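Skerel Bench Cell Set-up Guide
Section 7: Recovering from a Failed Pick

Applies to Skerel cells with the head camera and the two-arm kit, software release 18 and later. Revised June 2020.

7.1 When to use this section

Use this section when the cell stops in the middle of a pick and the pendant shows fault 914 (grip lost or not confirmed). The same steps apply if the cell did not stop but you saw it carry on with nothing in the gripper, or with two items instead of one.

If the pendant shows any other fault, go to Section 9. If an arm has struck a person, press the emergency stop, leave the cell powered down, and follow your site's injury procedure. Do not use this section to restart after a contact with a person.

7.2 What fault 914 means

The controller compares two things at the end of every pick: the finger gap measured at the gripper and the height of the item as seen by the head camera. If the two disagree for 50 control cycles in a row, the controller holds both arms and raises the fault.

In the trials run at Ernmont by Tiina Rantala and Máté Szekeres, thin flat goods caused most of these stops. Cards, sachets and folded leaflets cling together, and the fingers close on a gap that is too wide or too narrow. Smooth bottles came next. A dropped bottle usually stays where it lands, but a dropped card can slide under the tray and be picked up by the camera as part of the table on the next cycle.

CAUTION: A held arm is still powered. It can move a short distance when the hold is released. Keep your hands and face out of the reach area until step 5 of 7.3 is complete.

7.3 Clearing the fault

1. Press HOLD on the pendant, even if the arms have already stopped. The amber lamp on the column comes on steady. If it flashes, the hold has not been accepted. Press the emergency stop and go to 7.6.

2. Look at both grippers from outside the taped line. Note which one has an item in it, if any.

3. If a gripper has an item in it, place the soft catch mat under it with the long-handled tongs. Do not hold your palm under the gripper.

4. On the pendant, choose Recover, then Open Left or Open Right. The fingers open at the slow rate.

5. Turn the key switch to SERVICE and take the key out. The amber lamp goes off and the drives lose power. Keep the key on you until the work is finished.

6. Remove any dropped items from the table and from under the tray. Check the floor on the drop side of the table as well.

7. Inspect the finger pads. Replace a pad that is split, shiny or lifting at a corner. Wipe the others with a dry cloth.

NOTE: Do not use hand sanitizer or surface disinfectant on the finger pads. Both leave a film and the pads will slip for several cycles afterward. Both may be kept at the station for other uses.

7.4 Finding the cause

Clearing the fault without finding the cause will give you the same stop again, often within the hour. Work through these checks in order with the key still out.

1. Read the last entry in the pick log. It gives the item class, the arm and the measured gap.

2. If the gap is wider than the item, suspect two items stuck together. Fan the stack by hand and put it back.

3. If the gap is narrower than the item, suspect a pick at a corner or edge. Check that the stack stands upright and has not leaned away from the end of the tray.

4. If the gap is zero, the item was missed. Check the tray position against the reference marks from Section 4. A clear tray is hard for the camera to see, and the cell relies on the taught position more than on the image.

5. Check the column for play. Vilho Vuorinen traced a month of missed picks in March to one loose clamp screw at the base of the camera mount. With a gloved hand, push the mount gently from the side. There should be no movement.

7.5 Re-teaching the pick by hand

If the checks in 7.4 turn up nothing, or if you had to move the tray, the pick must be taught again. The operator does the pick with bare hands while the head camera records it, and the controller builds the new approach path from that recording. You will need the same tray and the same goods the cell was using when it failed.

1. Leave the key switch in SERVICE. The camera has its own supply and stays on.

2. Park both arms by hand in the rest cradles and close the cradle latches.

3. Set up the table as it is during normal work. Leave the drawers, bottles and packaged stock in their usual places. Clearing the background gives a recording that does not match what the camera will see later.

4. Roll up loose sleeves and remove watches and rings.

5. On the pendant, choose Teach, then Two-Hand Pick, and wait for the tone.

6. Reach into the tray with both hands. Take one item by its left and right sides, lift it clear of the stack, pause for a slow count of two, and lower it again.
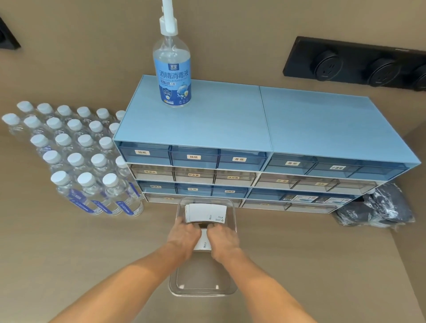 7. Repeat until the pendant shows 31 good takes. Takes in which your hands leave the camera's view are thrown out and do not count toward the total. So are takes in which the item is let go early.

8. Choose Build. Do not touch the tray while the build is running.

NOTE: Keep your forearms low and come in from the near side of the table. Orvokki Suominen's team at Trolilier found that takes made while leaning over from the side gave a path that brushed the tray wall on the way out.

CAUTION: Never teach with the key in RUN. The arms will not follow your hands, but a stored job can start if another operator presses CYCLE at the line panel.

7.6 If HOLD is not accepted

A flashing amber lamp after you press HOLD means that one of the two safety channels did not respond. The emergency stop uses separate wiring and will still remove drive power.

1. Press the emergency stop and leave it latched.

2. Turn the key switch to SERVICE and take the key out.

3. Hang the red tag from the door pocket on the pendant.

4. Write down the two-digit code on the small display inside the cabinet door. The code is lost if the cabinet is switched off first.

5. Call Hyvönen service and ask for the controls desk. Onni Nieminen's group handles channel faults and will need the code and the cabinet serial number.

Do not reset the emergency stop to see whether the fault has gone away. A channel fault can clear by itself and come back under load.

7.7 Returning to work

1. Check that the mat, the tongs and any cloths are off the table.

2. Open the cradle latches.

3. Put the key back in and turn it to RUN. Stand outside the taped line.

4. Run the job at quarter speed for one full tray, with a thumb on HOLD.

5. If the tray completes with no stop, return to normal speed and enter the fault, the cause and your initials in the cell log. If fault 914 comes back during the slow run, leave the cell in SERVICE and go to 9.4, Gripper Sensor Replacement.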